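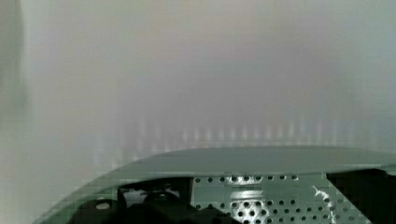 Light gray, a little lavender, a little green, depending where you look.

So I've been thinking about pale colors since May and I'm now the kind of person who stands in a doorway with her head tilted. I used to think gray was gray. You went to the store, you said "light gray please" and a man handed you a can. My sister did her whole downstairs that way in one trip and it looks great, and I'm trying not to hold it against her.

The back room is the one I've been working on. If you've been reading for a while you'll remember it as the room where everything went: the Christmas bins, the sewing machine, the bike with the flat tire, the good suitcase and the bad suitcase. I emptied it over a long weekend last winter and then it sat there with nothing in it for ages while I got used to having it. I'd go in just to stand! But the walls were a sort of tired peach that the people before us had chosen, with lighter rectangles where their pictures used to be, and once the junk was gone that was all you could see.

I started with sample pots. The first batch came from Sison, the hardware store over by the car wash, where they'll mix you a little one while you wait. I came home with two. One was called Fog something, and in the can it was exactly what I wanted, soft and quiet with no blue in it. On the wall it was purple. I don't mean a hint. I mean I called my husband in and asked "what color is this" without telling him anything, and he said lilac. The second one went the other way and turned the color of a cucumber that's been in the drawer too long.

I took them both back, which I know you can't do with mixed paint, but I wanted to complain to somebody. The man at the counter was Bienvenido Quiambao (it's on his name tag in full, I love that) and he was very patient with me. He asked what kind of bulbs I had in there. I had no idea what kind of bulbs I had in there. Bulbs. Round ones. He asked me to bring one in, so I went home, unscrewed one, drove back, and he turned it around and showed me the tiny number printed by the base. 4000. Then he took down a box that said 3000 and told me to try those before I spent another cent on paint.

Well! I put the new ones in that evening and the purple sample calmed right down. It still had some lavender in it but in a nice way, like the inside of a shell. The cucumber one got warmer too and went a bit beige. Then in the morning the daylight came in and they both went back to their old tricks, the purple one especially, and I ate my toast looking at it and feeling like I'd been had.

What I know now, and I'm passing it along for free, is that a pale color doesn't have much going on by itself so it picks up whatever's nearby. We have a big maple right outside that window. In summer it fills the whole thing and the light comes through green. Then there's the floor, which is an orangey oak and bounces up onto the bottom half of the wall. And I had a dark green cabinet pushed in on the left side, and for about a foot next to it the wall looked like a pond. I moved the cabinet to the other side and the pond moved with it. I did this more than once, because I couldn't believe it, and there are now marks on the floor I need to deal with.

I also found out that white printer paper is a great thing to hold up against a wall when you're lost. You tape a sheet next to your sample and suddenly you can see what you've got. The "white" ceiling in there is yellow, by the way. I wish I hadn't checked.

The paint I ended up with is by Larkov and the color is called Stemoslow, which sounds like a cough medicine. I only tried it because Bienvenido had a cracked sample pot of it he was going to throw out. On the card it looks like nothing much. If you'd shown me the card I'd have gone straight past. But it's one of those colors that's a bit of everything, and when the light leans one way it goes warm and when it leans the other way it goes cool, and it never goes so far that you'd call it a name. My husband looked at it in the morning, after lunch and at night and every time he said "gray." That was good enough for me.

I painted it myself and here is how that went. I did not wash the walls first because they looked clean. They weren't clean. The roller picked up a long gray hair (mine) and a lot of dust from above the door, and I spent the first hour picking things out of wet paint with tweezers. So I stopped, let it dry, washed the other walls with a sponge and dish soap, and the water came out the color of tea. Wash your walls.

I'd also been told to tape everything, and I taped everything, and then in one corner I left the tape on too long and it took a strip of paint with it. I've touched that up with a kid's watercolor brush and if you crouch by the closet you can find it. Please don't.

Two coats did it, except over the rectangles, which wanted three. I could still see the outline of the biggest one after the second coat, only when I was lying on the floor, but I do sometimes lie on the floor. The whole job cost me less than having it done by a mile. I'd had one quote and it was 500 dollars before paint, for a room you can cross in four steps, and I spent under 40 on rollers and tape and a tray, plus the cans.

Next was the furniture, or what there is of it. The green cabinet is now in the hallway, where the walls are already so many colors that it can't do any harm. In its place I put the white Clavden shelves that used to be in the kids' bathroom. They're cheap and they wobble, but I screwed them to the wall and they've stopped. I'd planned to fill them with baskets and be one of those people. So far they have the sewing machine, a jar of buttons, my mother's atlas and a pile of fabric I folded very carefully the first day and have been pulling things out of the middle of ever since.

I've been slow about putting things back and I think that's been the best part. With the Christmas bins, for example, I opened each one before I'd let it in the room, and there were strings of lights in there that haven't worked since we lived in the apartment. There was a tin with nothing in it but other, smaller tins. The bad suitcase is gone. The bike is in the garage with its tire still flat, but it's a garage problem now.

For curtains I tried a plain white pair and they made the wall look dirty. Then I tried the old oatmeal ones from the den, which I'd been going to donate, and they were perfect, so that's the window done and no money spent. I did iron them. Well, I ironed the front.

A few of you asked in the comments whether you should paint trim the same color as the walls in a small room. I've left mine white, mostly since I was tired, and it's fine. I think if I had it to do again I'd try it all one color, but I don't have it to do again and the brushes are already washed and put away.

What's left is the ceiling (yellow, as discussed), the scratches in the floor, and a chair. I want a comfortable one with arms, for reading and for throwing sweaters over. If anybody local is getting rid of one that isn't peach, let me know. And if you're going over to Sison for bulbs, take your old one with you, it'll save you the second drive.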